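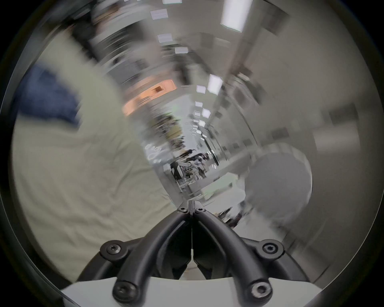
The long hallway at Flanenham, lights all the way down.

Pascu Padded Bed, Wide, Beige

Posted June 23, 2018 by the Jomar shop desk

$996, mattress not included

Okay, I've been putting off writing the page for this bed, mostly so I could live with one first. I took a Pascu home in February, set it up in my own bedroom and have slept on it ever since, so what you're getting is part shop listing and part me going on about my bed. Skip to the sizes if you're in a hurry!

The Pascu is a wide upholstered bed with a padded headboard done in vertical panels. Beige all over. I know beige sounds like the boring choice (I had my eye on the dark gray one they used to make, which is gone now, please stop emailing me about it) but it goes with just about any bedding you already own. I've had white on it, a loud striped set my sister gave me, and for most of the spring a plain cream sheet, and the cream is my favorite by a mile. Everything looks calm and soft and a bit hotel-ish, at least until the laundry lands on it.

And the laundry does land on it. I don't have a folding table. I've never had a folding table! The bed is where every towel and T-shirt in my house gets sorted, and a wide, flat, firm bed is so much nicer for that than the saggy old thing I had before. You can spread a big bath towel right out, get the corners lined up, and still have space beside it for the finished pile. If you fold laundry on your bed too, do it on a made bed with the sheet pulled snug. A loose sheet bunches up under the towel and you end up folding both.

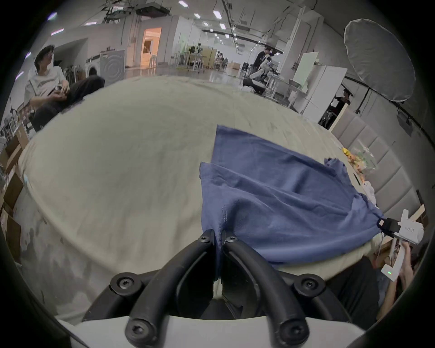 Dark colors are the ones I do first, by the way. A navy towel on a cream sheet leaves fluff, especially when it's new, and I'd much sooner shake the sheet out once than keep finding little blue bits at bedtime. Give new towels two or three washes on their own before they go anywhere near pale bedding. For T-shirts I find the side seams, pull those straight, and the rest of the shirt more or less falls into line.

Back to the bed. The headboard is the part people ask me about most. The panels are padded properly, so you can sit up against them with a book and not feel the board behind, and the grooves between them run up and down, which makes dusting easy. One swipe down each groove with the brush end of the vacuum and you're finished. I do mine when I change the sheets, or every other time if I'm being lazy.

Now the fabric. It's a tight weave with a slight texture, not fuzzy, and it has held up well to a cat. It is still beige, though. I got coffee on mine in the first week (of course I did) and it came out with cool water and a drop of dish soap, dabbed with a clean cloth and left to dry overnight. Don't scrub. I scrubbed one small spot near the bottom and the weave looks a little rough there now if you know where to look. The covers on the headboard don't unzip, so whatever you do has to be done in place.

Things collect up against that headboard, too. Books, hair ties, small toys if you have kids in the house. There's no shelf or ledge along the top, and I've had a couple of customers wish there was. If you want somewhere to put your glasses at night, get a nightstand. Cliteck makes a low one in a matching beige that sits level with the mattress, and we usually have it in stock.

The practical stuff

Weight limit is 400 pounds, spread over the base. That's for people and mattress together, so check what your mattress weighs before you order. Mine is a medium-firm foam one and I have plenty to spare.

It ships in 4 boxes. The headboard box is the awkward one. It isn't terribly heavy but it's long, and it does not like a tight turn on a staircase, so measure your stairs and your bedroom door before you click anything. I had to stand mine on end in the hall and sort of waltz it in.

Putting it together took me an evening, with a break for dinner. The instructions are fine up to step 5, where the drawing shows the center rail flipped over. The flat side goes up, whatever the drawing says. Leave all the bolts a bit loose until the whole base is standing, then go around and tighten them. I didn't do that and had to back everything out again to get the last corner to meet. The hex key in the bag does the job but a longer one is kinder to your knuckles.

Mattress: any regular one of the right size will do. You don't need a box spring, and if you use one the bed gets so high that half the headboard disappears behind your pillows.

Squeaks: I had one, at the foot end, a few weeks in. I tightened the bolts and it hasn't come back.

Things I'd change: I'd like a bit more room underneath for storage bins (shallow ones fit, the deep ones don't), and I wish they sold spare fabric for patching. I've asked Pascu about the fabric and will add a note if they ever say yes.

Orders go out from Flanenham, and you can pick up there too if you bring something big enough to carry the long box. Call ahead so I can get it brought down. Returns are fine as long as everything's back in its boxes, including the bag of bolts, which I am begging you to check for before you tape it all up

Get our newsletter: new arrivals and sale days, straight to your inbox. Enter your email to sign up.

We use cookies to keep your cart working. By staying on this site you agree to our cookie policy.

Contact us | © 2018 Jomar | Back to top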